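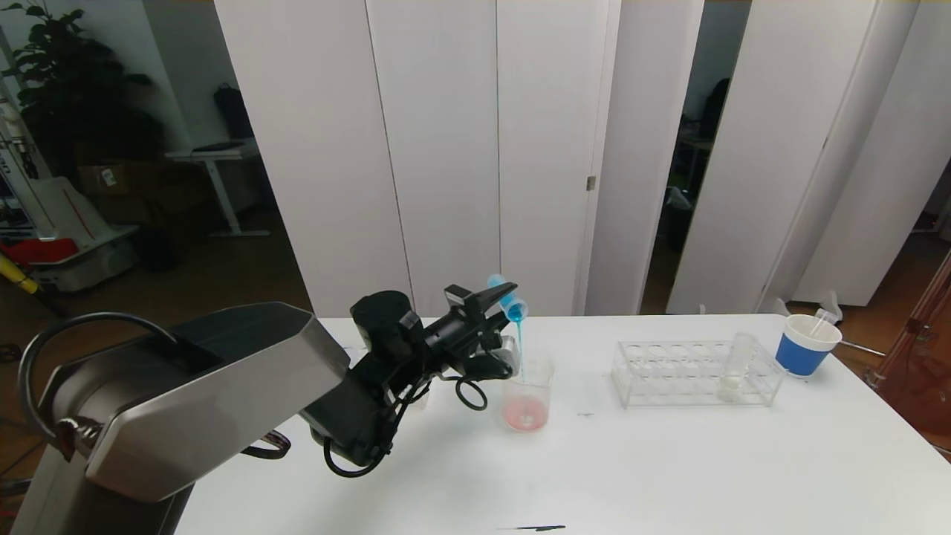

Slide 1. Blue going into the beaker, pink at the bottom.

Good afternoon. I'm Judite Louro, and I look after the teaching bench. Qiuyue Long has the second half, on the worksheets. Mine is the dull half: glassware, racks, cups, and how to lay out a table for a color mixing demonstration.

(Wait for the people at the back to sit down.)

The exercise is old and simple. Colored water goes from a small container into a beaker and the class writes down what they see. We ran it all through October with the younger groups. The chemistry is close to nothing. The skill is in the pour and in knowing where your things are.

Start with the pour. Lip over the beaker, thin stream, no rush. A thin stream lets people watch the color land. If you tip it all in at once you get one quick change and the back row misses it. Keep the first layer shallow and pale. Pink is good for this – a strong red swallows whatever you add next.

Clear liquid gets a turn too. Students expect every addition to bring a color, and Baoshan Duan likes to ask them for a prediction before the clear one goes in. Give them time to write it.
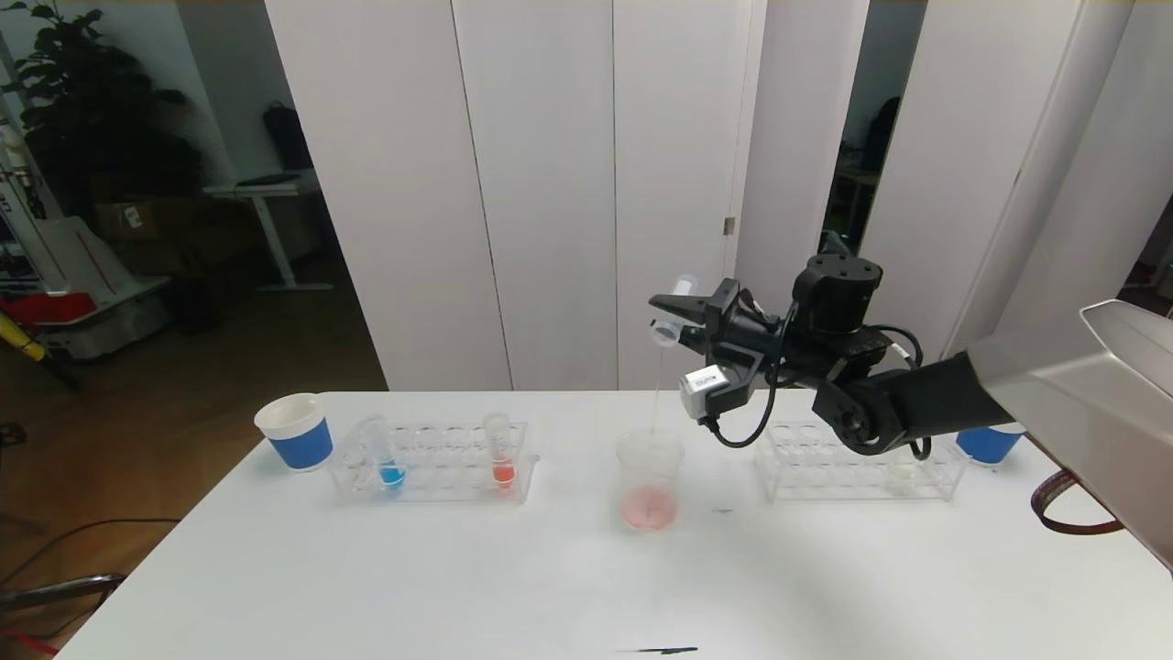 Slide 2. Racks and cups

Use clear racks if you have them. A tube with a little blue at the bottom can be read from the side. In a solid rack you have to lift it out to check, and every lift is a chance to spill.

Lettered racks are worth the extra money. Ours has A and B rows with the numbers printed in red. "Put it back in A4" is a complete instruction. "Put it back where it was" is an argument.

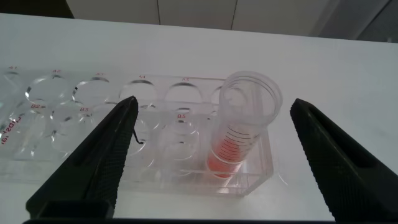 A graduated plastic cup can stand at the end of a rack if it fits the hole properly. Try it with water first. The Gumport cups we ordered were too wide and went back. The Vendent ones sit fine. I have 300 left if anyone wants a sleeve.

Paper cups are for straws and odds and ends. Any plain cup will do. Keep them off to the side.

(Ask: who uses a tray? Usually a few hands.)

Slide 3. The table

White top, white screen behind. Pale pink against a busy wall is very hard to see. Our screen is a folding one and takes a minute to put up.

Line things up along the far side and leave the near part of the table clear. That is your working space. Meenakshi Unnithan sets up with the beaker first and everything else after it, and I have copied her. 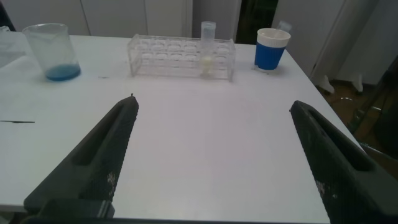
Wipe down between groups. Marks on a white top draw the eye, and someone will always ask if they are part of the experiment. Rinse the beaker twice if the last color was blue.

Questions on equipment now, please. Worksheet questions can wait for Qiuyue.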